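14 shares | 3 comments

Gripper cell walk-round, small parts handling
Site: Fosasberg, bench cell 7
Checked by: Sushil Sisodia
Form: Tukov pre-use list, October issue

1. Emergency stop reachable from the operator's chair
Pass. Reachable from the chair, yes. The form doesn't ask about the person loading parts on the far side, who has to lean across the bench to get to it. I'd like a second button there before I sign this line again.

2. Reduced speed set for hand-guided work
Pass, with a grumble. The pendant shows the reduced setting. A number on a pendant tells me what somebody typed. I asked for a measured speed and was shown the Sudard data sheet.

3. Guard interlock stops motion when opened
Pass. Opened the door 10 times under program, arm stopped on each one. Best result of the morning.

4. Grip force limit recorded and locked
Fail. A limit is recorded. It isn't locked, and anyone with the general login can raise it. The integrator (Wijesinghe) says the operators know not to. That may be so, but a rule that lives in people's heads doesn't get a tick from me. Separate login, please, then recheck.

5. Part held squarely, no overhang that could tip or spring out
Pass for this part only. The letter tiles are small and flat-sided, which is about as easy as gripping gets. The form says "typical part" and lets the shop pick it, so of course the shop picks a kind one. Repeat with the worst part on the job list.

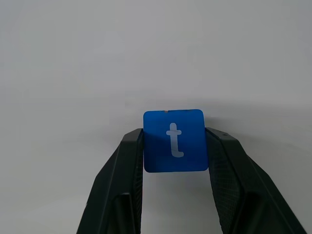
Item 5, letter tile "t" between the fingers. Tips sit just below the top edge on both sides. Small speck on the top edge, left of center.

The speck goes under item 6. I can't say whether it's a chip or a bit of dirt, and I won't write "gripper damage" on the strength of one mark. I also won't write "no damage," as the draft sheet handed to me already did before I had looked at anything. Please stop pre-filling these.

6. Parts inspected for marks before and after handling
Fail. No "before" record exists for any tile in the batch. Without one the item can't be answered either way.

7. Finger pads clean, seated, within service interval
Open. Log gives 102 hours on the present pads. The interval column is blank. Wijesinghe's advice is to change them "when worn," and I'd like to know who decides that and by what test.

8. Behavior on power loss
Not tested. The form accepts a supplier statement here. I don't. Book up to 8 minutes with the cell clear and we'll cut the supply with a part in the fingers.

Result: not released for unattended running. Attended running may go on with items 4 and 6 open, provided the general login is taken off the pendant. The Sunday shift needs a printed copy of this, taped to the cell door.

3 comments | Print | Share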